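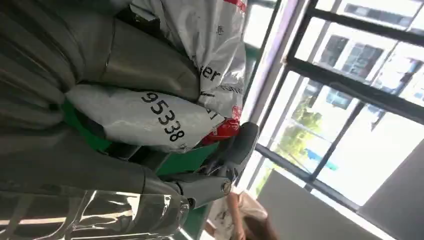
Working the bag pile with the arm – notes for sorters and leads

Wrote this up quick because Folska site goes onto the same setup in June and people keep messaging me the same five questions. It's how we run it at Netivdale. Your bench might be different, your bags won't be.

Covers: starting up, feeding the pile, what to do when it misses, who does what now, breaks and rotation. Doesn't cover maintenance. Maintenance is Hamidreza Amini, don't open the housing yourself.

Before you start

Shift start is 6 a.m., arm goes on after the huddle, not before. Someone was switching it on at ten to so it'd be "warmed up". It doesn't need warming up.

Check the fingers first. Wipe the inside faces with a dry cloth. Label glue builds up and then bags hang on when they should let go. No spray cleaner, it leaves a film.

Check the wrist camera lens. Thumbprint on it and you'll get misses all morning.

Blinds. If your bench is near a window like ours, glossy bags and clear wrap bounce the light right back into the camera. Silver ones are the worst. We pull the blind halfway until about smoko and then leave it up the rest of the day. Try it and see, every window is different.

Log on at the bench screen with your own number. Your own. Not the number of whoever was on before you. More on that further down.

Feeding the pile

Tip the cage out low and wide. A tall heap looks like you've got more done but the arm just digs a hole in it and then the sides fall in.

Pull these out by hand before you press go:

Loose clear wrap with nothing in it
Anything split or leaking
Tubes and posters
Anything heavier than 2 kilos
Padded or folded fabric stuff with no bag around it

Soft parcel bags are what it's good at. Leave them crumpled, don't bother flattening. Early on we flattened every one because the installer said to and it made no diffrence at all, just sore wrists.

Label up or label down doesn't matter either. It turns them over at the scan tray.

Big numbers printed along a bag are NOT the routing number. The Clandau software sometimes grabs them anyway. If the screen shows a five-digit code and nothing else, hit Reject and scan it by hand.

Picking alongside it

Keep to your side of the tape while it's running. If you need to reach in for something, press Hold, wait for the light to go amber, then reach. Hold is the big yellow one at hip height. You don't lose your place, it picks up where it left off.

I know people reach in without it. The arm is slow and it does stop when it touches you. Press Hold anyway, and leads, please stop pretending you didn't see.

Long hair tied back, lanyards off or tucked in.

When it misses

One miss – leave it. It'll have another go from a different angle.

Two misses on the same bag – still leave it.

Three – Hold, move the bag a hand's width, release. Usually it was lying on top of another one and the fingers were getting both.

If it picks up two at once, let it drop them in the tray. The weight check catches it and sends them back. Don't snatch.

If it stops and the light is red, that's not a miss. Step back, press the bench stop, call your lead. Don't restart it from the screen even if the screen offers. It will offer.

Write red stops on the sheet. Time, what it was holding, what you think happened. One line is plenty. "Grabbed green bag under white bag, stuck" is a perfectly good entry.

What changes for sorters

This is the bit people want to know about so I'll be straight.

Old way, one person on the bench did around the lot: lift, turn, read, scan, throw. Netivdale bench did 2,000 bags on a decent shift with two people swapping. First full week with the arm we did 1,421 on our best shift. So slower. It came back up once we stopped tipping the cages too high, and we're now 200 over the old number on a good shift, under it on a bad one. Wet days are bad ones.

Nobody at our site was let go. One bench position went to returns when it came vacant. I can't promise what Folska will do, ask Magnus Rutherford, he's doing the rosters and he has said he'll answer in writing.

The job itself is different. Less lifting and turning. More watching, more fixing, more standing in the one spot. Some like it. A couple of ours hated it and went back to the hand benches, fair enough, there's still plenty of hand work. I miss the throwing a bit.

Things to sort out before you go live, learned the hard way:

Rotation. One hour on the arm bench, then off. We started at two and people's eyes were gone by the second half. Watching is tiring in a way lifting wasn't.

Stools. Ask for the tall ones. Ask early, ours took weeks.

Pick counts. The screen records bags per hour against your log-on. At our site leads have agreed it's not used for individual performance, and it's written in the bench agreement. Get yours written down too. This is why you use your own number – otherwise the red stop sheet is useless and somebody cops it for a fault that wasn't theirs.

Pay grade. Bench operators here went up one step after they'd signed off on the checklist. Bakhtiari, who supply the arm, run the half-day session. Paid time. If you're asked to do it on your day off say no.

Shutting down

Let it finish the bag it's holding. Then Hold, then Park, then bench stop. In that order or it parks with a bag in its fingers and the next shift gets a red light.

Hand-clear what's left in the pile, sweep up the wrap, blind down, sign the sheet.

Questions to the bench inbox please, not my mobile.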